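Tile Floor

A tile floor is a floor surface made of thin, hard units set side by side over a firm base, with the joints between them usually filled with grout. Tile floors are found in kitchens, bathrooms, entries, laundry rooms, shops, schools and many other places where water, dirt or heavy foot traffic would wear out a softer surface. The units may be fired clay, stone, cement, glass or a man-made material. In everyday speech the term most often means a floor of ceramic or porcelain tile.

Materials

Ceramic tile is made from clay mixed with sand and other minerals, pressed or rolled into shape, dried and fired in a kiln. Most ceramic floor tile is glazed. The glaze gives the tile its color and keeps water out of the body, which is fairly porous.

Porcelain tile is made from finer clay fired at a higher temperature. It takes in very little water and is harder and denser than ordinary ceramic. It is also harder to cut. Some porcelain tile has the same color all the way through, so a chip shows less.

Quarry tile is an unglazed tile pushed through a die and fired, usually red or brown. In spite of the name, it isn't cut from stone. It is common in restaurant kitchens.

Stone tile is sawn from slabs of slate, marble, limestone, granite or travertine. Most stone needs a sealer, and the softer kinds can be marked by vinegar, lemon juice and other acids.

Cement tile is pressed and cured instead of fired. The pattern is made by pouring colored cement into a mold, and it forms a layer thick enough to wear slowly for decades. Old cement floors in the row houses of Tremness have a worn path from the front door to the kitchen, with the pattern still clear on either side.

History

Fired clay floors are very old. Tiles were used in the ancient Near East and around the Mediterranean, and in medieval Europe patterned clay tiles covered the floors of churches and large houses. For most homes, though, the floor was packed earth, brick or plain boards.

Factory production in the nineteenth century brought the price down. Dust-pressed tile, made from nearly dry clay under high pressure, could be turned out in even sizes and laid with narrow joints. Small unglazed mosaics, often white hexagons with a dark border, became the usual choice for bathrooms and shop entries in American cities.

Sheet linoleum and later vinyl took over much of the kitchen trade in the twentieth century. They were cheaper, warmer underfoot and quicker to put down. Tile stayed in bathrooms and came back into kitchens as thin-set mortars made it possible to lay a tile floor without a thick bed of cement.

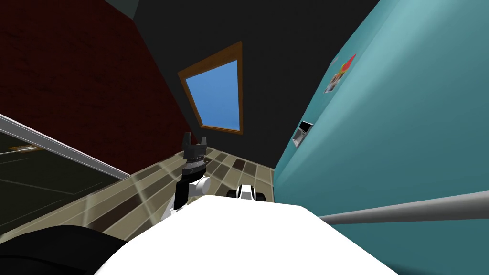 Colleen Vasbinder
Contributing Editor, Building and Home

Base and layout

A tile floor is only as sound as what lies under it. Concrete slabs are a good base if they are dry, flat and free of moving cracks. Wood floors bend under load, so they are usually covered with cement board or a plastic uncoupling sheet before the tile goes down. A floor that bounces when a person walks across it should be stiffened first.

The layout is normally worked out before any mortar is mixed. The setter finds the center of the room, snaps chalk lines and lays a dry row in each direction to see where the cuts will fall. Narrow slivers along a wall look poor and break easily, so the starting line is often shifted by half a tile. In a kitchen, the row seen from the main doorway is generally given the full tiles.

Common patterns include the straight grid, the running bond, the diagonal grid and the herringbone. Long tiles laid in running bond can end up with raised edges if each joint falls at the middle of the next tile, because long tiles often have a slight bow. Many makers print a maximum overlap on the box.

Setting and grouting

Thin-set mortar is spread with a notched trowel, first pressed into the base with the flat side and then combed in one direction. Each tile is pushed into the ridges and moved slightly back and forth to flatten them. Spacers hold the joints even. A tile lifted now and then during the work shows whether the mortar is reaching the whole back.

Grout is packed into the joints after the mortar has cured. Unsanded grout is used in very narrow joints and sanded grout in wider ones. Epoxy grout resists stains better but sets quickly and is difficult to clean off the face of the tile. The gap where the floor meets a wall, tub or cabinet is filled with a flexible sealant, as grout in that position tends to crack.

Care

Sweeping matters more than washing, since grit acts like sandpaper on glaze and stone. Plain water or a mild cleaner is enough for most floors. Soap can leave a film that holds dirt. Cement grout may be sealed, though the sealer wears off and has to be renewed.

A single cracked tile can be replaced by raking out the grout around it, breaking the tile from the center and chipping out the pieces. Finding a match is often the harder part. Colors vary from one firing to the next, and setters usually advise keeping a box of spares.

Hollow-sounding tiles point to poor mortar contact. They may stay in place for years, or come loose at the first hard knock. Tiles that rise together in a ridge, known as tenting, are generally a sign that no room was left for movement at the walls.

Regional use

Tile floors are most common in warm climates, where a cool surface is welcome. In colder places they are often laid over heating cables or warm-water pipes. The clay pits at Clurkdale supplied red quarry tile to the surrounding towns for over 40 years, and much of it is still in use in the school kitchens of Neleck.

See also

Cement board
Grout
Linoleum
Mosaic
Terrazzo
Underfloor heating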